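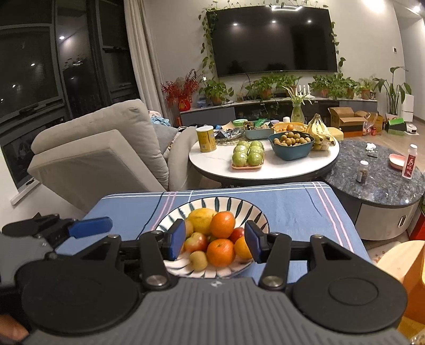 Bakery café plan for old bank gets the nod

Search this site Search Go

Margareta Filip had her phone face down on the counter all morning, and when it finally buzzed at 2pm she let out a shout they heard in the butcher's next door. Her bakery, Raten, can move into the old bank on Coman Street.

"I've walked past that building for 17 years wanting to see it full of people," she says. "And now it's going to smell of bread!"

The plans allow for 2 floors, with ovens at the back and seating upstairs. There were 114 letters of support (and a handful of grumbles over parking, which she says are fair enough).

Business partner Alina Voicu is already thinking about the menu - seeded loaves, plum cake, proper soup at lunchtime. "We want schoolkids in here, we want grandparents, we want the lot," she says. The vault door is staying too, and she is delighted about it.

Work starts in January.

Comments

Troltatska: Brilliant news, that street needs it. Will there be rye?

Staveo: Still nowhere to park though.

Troltatska: Get the bus, it stops right outside!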